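How to Check a "Made From Ocean Plastic" Claim Before You Buy the Thing

Somewhere in your house there is probably an object that claims to have been a problem once. A pair of sunglasses that used to be a fishing net. A shampoo bottle with a past. I own a doormat that has apparently seen more of the coastline than I have.

Some of these claims are solid. Others are a photo of a turtle and a font. Sorting one from the other takes an evening at most, and you don't need a chemistry degree, only a browser and a willingness to send slightly annoying emails. Below is the routine I use, with the mistakes I made while working it out.

What you need

The product page, open in a tab. The packaging, if you already bought the thing (no judgment, see doormat). Somewhere to write down exact wording. I use the back of an envelope and then lose the envelope, so maybe use a document.

Step 1. Copy the claim word for word

Don't paraphrase it. The difference between "made from ocean plastic" and "made with ocean plastic" is one short word and possibly most of the product. "From" suggests all of it. "With" can mean a pinch, the way a muffin is made with nutmeg.

Check the label and the website separately, because they often disagree. The label was approved by someone nervous. The website was written by someone cheerful. Believe the nervous one.

If a percentage appears, note what it is a percentage of. I once admired a backpack from a brand called Arnilero that said 50 percent recycled in large friendly letters. In smaller and less friendly letters, it said this applied to the lining.

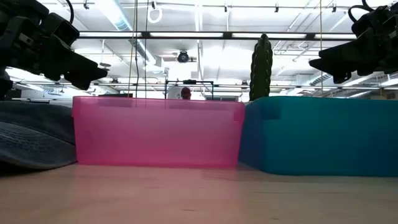

Step 2. Work out which ocean they mean

There are several terms floating around and they are used as if they were the same.

Ocean plastic, in the strict sense, came out of the water. It has usually been battered by sun and salt, it is mixed with everything else, and it is a pain to turn into anything nice.

Ocean-bound plastic was collected on land, near a coast or a river, in places where waste collection is poor and the stuff would likely have ended up in the sea. This is good work and I have nothing against it. Catching a bottle before it goes in makes more sense than chasing it afterward. My complaint is only with the companies that quietly drop the "bound."

Beach plastic was picked up off a beach. Fine.

Marine-grade plastic has nothing to do with any of this. It means the plastic is suitable for use on boats. I spent a whole Saturday being impressed by a marine-grade cutting board before I looked it up.

Step 3. Look for the middle of the story

Most brands will tell you where the waste was found and where you can buy the result. What you want is the part in between: who collected it, who sorted and washed it, who turned it into pellets or fiber, who molded or wove the product. A company that knows its supply chain can usually name at least the collector and the processor.

A good page has names and places on it. A weak page has an infographic with three arrows. The arrows go in a circle, naturally.

Kubíček, the small outfit that made my dish brush, has a plain page listing the port where its old nets are gathered and the plant that grinds them up. The page looks as if it was built on a lunch break. I trust it completely.

Step 4. Check the certificate, then check what it certifies

Certificates come in different flavors. One kind verifies that the product contains recycled material. Another verifies how the waste was collected, and whether the people collecting it were treated decently. Another covers the chemicals used in the finished item, and has no opinion at all about where the plastic came from.

So when you see a logo:

Search for the name of the scheme and find the scheme's own site.

Look for a list of certified companies. Most schemes that are serious have one you can search.

Check that the certificate is still current and that it covers this product, since a brand may have certified one item in its range and put the logo at the bottom of every page.

If the logo is a leaf, a wave or a pair of cupped hands and you can't find anyone who issued it, the company may have issued it to itself. Congratulations to them.

Step 5. Separate the product from the cleanup promise

Plenty of brands promise to remove a certain weight of trash for every item sold. That can be worthwhile, but it is a donation attached to a purchase. The item itself may be brand new plastic from top to bottom.

Look for the running total, who does the weighing, and whether anyone outside the company has checked it. Then look for what happens to the trash afterward. "Removed from the ocean" leaves the next part open, and the next part is sometimes a landfill a short drive inland.

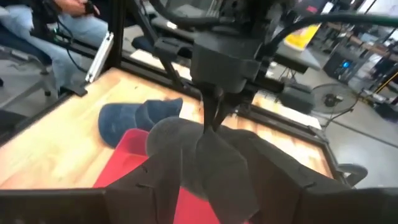 Also see whether the promise is tied to your purchase or is a fixed yearly amount that gets paid no matter what you do. I prefer the fixed kind, personally. It means I can support the cleanup by not buying a second doormat.

Step 6. Write to them

Keep it short and polite. This is more or less what I send:

"Hi, I'm interested in your product and have two questions. What share of the finished item, by weight, is recycled plastic, and where was that plastic collected? Is there a certificate or report I can read? Thanks."

Viltau answered mine in 29 minutes with a PDF attached, and I felt a bit bad for having expected otherwise. Another company thanked me for being part of the journey. I wrote back asking which part. That was in February, and I remain on the journey.

Give them two weeks. Small companies are slow and the person who knows the answer may also be the person packing the boxes.

Step 7. Ask whether you need it

I put this last because I resent it. My friend Aleksi Savolainen, who sorted recycling at the Branton transfer station for 15 years, looked over my collection of virtuous objects and wanted to know what had been wrong with the old ones. Nothing, mostly. The old doormat was a perfectly good doormat.

If the thing you have still works, keep it and skip Steps 1 through 6. If it's worn out, try secondhand next, and after that go for the brand with the ugly, detailed web page.

A note on synthetic clothing

Recycled polyester sheds fibers in the wash much as the ordinary kind does. Wash it less often, use cold water, and fill the machine properly so things rub together less. A filter bag helps too. Just don't rinse the lint out of the bag in the sink, which I did for longer than I'm going to admit on a page about water pollution. Wipe it out with your fingers and put it in the trash.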